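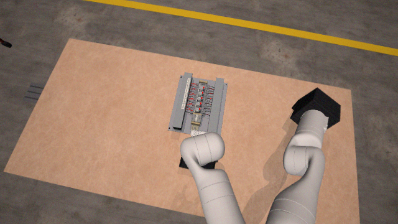

May, Flistdale cell, morning. Work resumed at 8.20 with the weekly check of the Clavlow panel cell. The zero position of each joint was compared with the values recorded in April, and joint four was found to have drifted slightly. It was set again and the new value entered in the log kept by Relu Oprea.

The relay program was then opened. Filip, the planning software, had kept the old approach height of 70 mm, and this was raised by 3 mm at the request of the Misville office.
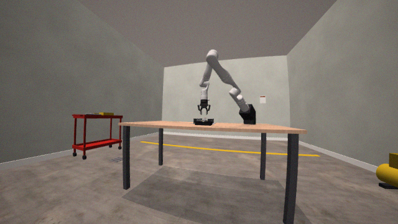 Speed was held at 20 per cent for the first runs. The bolts at the arm's base were checked with the torque wrench and none required tightening. The finger pads are to be replaced at 400 hours – the present pair stands well short of that figure.

After the midday break the approach to the relay column was reviewed, with attention to the clearance between the fingers and the wiring ducts.

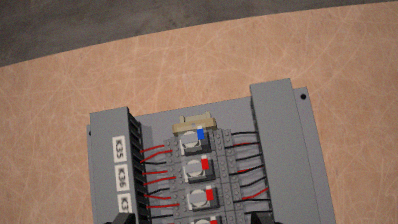

Relay column with labels K35 and K36 on the left duct.

Mr Oprea asked that the close approach be saved as a separate step, so that it may be corrected without altering the remainder. This was done before three o'clock.

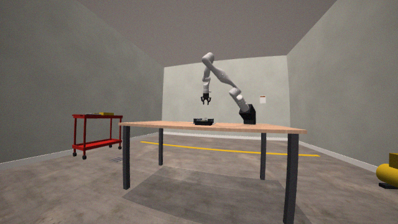
Cell Maintenance Section, Flistdale

Outstanding for tomorrow: a second reading of joint four, a fresh copy of the program to Misville, and the order for finger pads – two pairs, as before.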